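Week 2: Gathering examples on the Wavton arm

Hi all! I reckon you learn more from recording your own runs than from anything I say up here, so grab a bench.

1. Line up on the cube
Come in slowly and watch the square recess – you want it well in view before you commit. 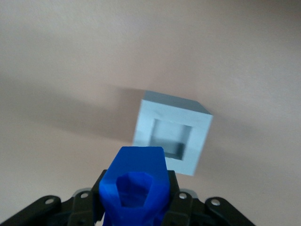 2. Check your start view
Mine has open fingers and nothing held. Vary it a bit between runs. 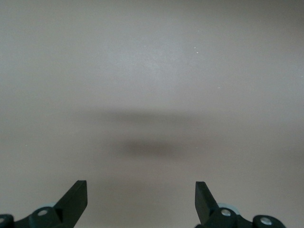

3. Label and save
Aim for 60 runs each. Keep the fumbled ones too (I love those!) and put them in the Stida folder.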